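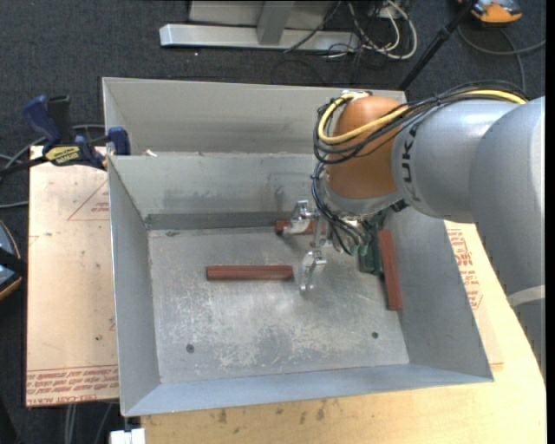

A reply from Stirnham wants to know why I bother complaining about the bus when I could simply get up earlier. Fair. I'd be delighted to get up earlier. The 124 doesn't.

For newcomers: the 124 goes from Stirnham to Jiltness. The timetable allows it 60 minutes, most of which it spends thinking outside the garden centre.

In June they moved our stop 200 yards up the hill. The shelter stayed where it was. So you can be dry or you can catch the bus.

I rang to ask about this and was given a reference number, 3201. I've since rung back twice and been told that 3201 is "open", like a wound.

Someone else asks if the app is any better. The app showed my bus in the sea this morning, moving quite well.

Two turned up together at ten past eight, both "Not in Service", both with the heating on. The drivers waved. I waved back, I was brought up properly.

Walking home tonight. Will report from the garden centre if I get there before the bus does.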